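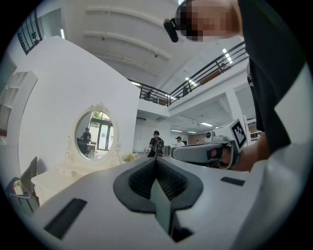

Section 4: Hanging the clock and getting it to tick evenly

Okay, so the case is together, the glass is in, and you want to hear the thing tick! I was the same with my first Tindholm, and I hung it in a hurry and it stopped before I'd finished my coffee. Getting a pendulum clock going is mostly a matter of putting your head near it and paying attention. Lean in close, like the person in the black shirt is doing, with your ear and your eyes both near the work, and stay there a while. A dark shirt is handy for this too, as a pale one shows up in the glass door and you end up looking at yourself when you want to look at the beat scale. Take off anything that dangles before you get near the pendulum.

These steps are for the Tindholm wall clock with the single weight. If you bought the Keno movement, steps 1 through 5 are the same for you, then skip ahead to the Keno note near the end.

What you need out of the box for this section: the pendulum rod, the bob and its rating nut, the weight, the pulley, the crank key, the hanging bracket with its two long screws, and the little cotton gloves. You'll also want a pencil, a spirit level, a drill and a stepladder that doesn't wobble.

Caution: The weight is 2280 grams and it's solid brass-cased lead. Keep kids and cats out of the room until it's hanging, and please don't stand it on the edge of the stepladder. I have a dent in my floorboards that I put a rug over.

1. Pick the wall. An inside wall is best, well away from a radiator and out of direct sun. Walk past it heavily a few times. If the pictures on it rattle, try another wall, since a pendulum will feel every one of those footsteps.

2. Find a stud and mark it. I know the leaflet says the plugs in the bag will hold in plasterboard. I've never trusted them with this much weight, and I wouldn't start now.

3. Hold the bracket up and pencil in both holes. Leave 100 mm of clear space above the case so you can lift it on and off the hook. I forgot this the first time, right under a shelf, and had to fill two very ugly holes.

4. Drill, screw the bracket in, and give it a good hard tug. It shouldn't move at all.

5. Hang the empty case. Open the door, rest the level on the floor of the case, and nudge the bottom left or right until the bubble is centered. Now turn in the two steadying screws at the bottom corners until the points just touch the wall. Don't tighten them yet.

Note: If your wall leans (mine all do), put the supplied felt pads behind the lower corners so the case hangs plumb from front to back. The pendulum should hang clear of the backboard all the way down. If you hear a soft brushing sound later on, come back to this step.

6. Put on the gloves and hook the pendulum rod onto the suspension spring. The spring is the thin strip of steel at the very top, and it creases if you look at it wrong. Hold the rod with one hand under the bob, guide the hook over the pin, and lower it slowly until it hangs by itself. From the pin to the center of the bob should be 668 mm to begin with, and you get there by turning the rating nut under the bob.

7. Check that the crutch (that's the little arm coming down from the movement) has picked up the rod. If you push the rod gently to one side the crutch should go along with it. If it doesn't, the rod is hanging behind it and you need to unhook and try again.

8. Hang the pulley on the cable and then the weight on the pulley. Make sure the cable is sitting in its groove on the drum before you let go.

Caution: Never wind the clock without the weight on. The cable goes slack, jumps the drum and wraps itself around the arbor, and then you're taking the movement out. Ask me how I spent most of March.

9. Wind with the crank key, slowly, and stop when the top of the pulley is 50 mm below the seat board. There's no click or bump to warn you, so watch it as you go.

10. Draw the pendulum to one side and let go. Don't push it.

Setting the beat

Now for the leaning in part. Shut off the radio and the dishwasher and listen. What you're after is a nice even tick, tock, tick, tock, with the same gap each time. If it sounds more like a horse with a sore foot, tick-tock, pause, tick-tock, pause, the clock is out of beat and it will stop on you, maybe in ten minutes and maybe overnight.

11. Slide the bottom of the case a hair to the left and listen again. Better or worse? If it's worse, go the other way. You're moving the case by tiny amounts here.

12. Once it sounds even, see how the case looks. If it's hanging visibly crooked, put it back to level and use the small thumbscrew on the crutch to correct the beat. Half a turn, wait, listen.

13. Tighten the two steadying screws by equal amounts until they bite into the wall. Listen once more, as tightening them loves to shift things.

Tip: If your hearing isn't great in the higher range, rest a fingertip on the side of the case. You can feel the beat through the wood, and some people get it quicker that way than by ear.

Note for Keno movements: There's no thumbscrew on the crutch. It's a friction fit, so you move the crutch itself over with a finger, very gently, toward the side where the tick comes late. Go too far and just bring it back, it's quite forgiving.

Note for anyone with the older Sampaio dial: The minute hand sits closer to the glass on these. Close the door and watch the hand go past 12 once before you walk away. If it scrapes, bend the tip back a touch with your gloved thumb.

Leave it alone for a day

I mean it. Don't touch the rating nut yet, even if the clock is a few minutes out by bedtime. The suspension spring needs to settle, and if the clock came to you from the Storkesham workshop in cold weather the whole thing has to warm up to your room. Set the hands by moving only the minute hand, forward, and let it strike each hour as you go past.

If it's stopped in the morning, go back to step 5 and check the level, then do the beat again. If it's still running, move on to Section 5, where we get into the rating nut and how far to turn it.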